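From: Irina Lungu
To: shopfloor-list
Date: February 20, 2021
Subject: Re: [shopfloor] Chores, again

Tudor Coman wrote:
> I think we're past the point of arguing about whether. The Eltcombe
> people have two arms at one table doing pick and place with household
> stuff, all day long. Baskets, cups, socks. Give it until June and I'd
> put one in the packing room at Dedton without losing sleep.

Tudor, I would lose sleep for you.

I've read the Eltcombe notes twice now. They list 2205 attempts and call 1537 of them good. Fine, I believe the numbers. Then I went looking for what "good" meant, and it means the thing was in the gripper at the end of the clip. It doesn't mean the thing was where you wanted it, or right side up, or that the next thing could go on top of it. In our packing room a box that's "in somebody's hand" has not been packed.

And look at what the work is. One small wire basket, lying flat on a clean white table with nothing around it to knock over. One item above it, orange and cream, going by so fast that I can't tell you what it is. I don't hold the blur against anybody. I do want to know how much of that speed is on purpose. 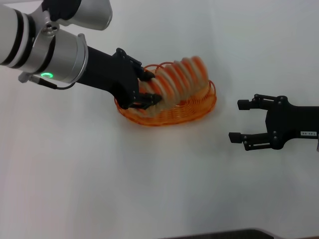 Skarphéðinn Fogh wrote back to me off list that I'm being unfair about this, and said I could pass it along. His point is that a person's first week in packing is no prettier, and that we never publish a success rate for new hires. He also thinks open wire is a mean thing to hand a machine, all gaps and bendy edges, and that anybody who picks it for a trial deserves some credit.

I'll give him the wire. I hate those baskets too, everything with a corner catches on them. But a new hire in the first week gets better by Thursday without me calling the vendor, and when she drops something she picks it up off the floor. What happens at Eltcombe when something lands on the floor? The notes don't say. My guess is a person walks over, and that person is in none of the figures.

The other thing that bothers me is the second arm. Its jaws are wide open and empty, pointed at the basket. Maybe it's about to do something clever. But most of what people do with two hands is hold with one and work with the other. Try filling a basket that light while nothing steadies it. If somebody has footage of one arm holding the rim while the other loads, start to finish at normal speed, please send it. I'd watch all of it.

For the record, I'm not against the idea. We've had the Avram labeler for years and I would fight anyone who tried to take it away. It does one dull job, with the same cartons coming at it the same way. Laundry, dishes and mixed orders aren't like that. Over 65 kinds of item went through Dedton last month, and 16 of them were new to us.

So before anyone asks Floarea for money: mixed items, a messy table, our baskets, a full shift, and every time a person steps in gets written down. I'll drive out to Nuletdale or wherever and hold the clipboard.

Irina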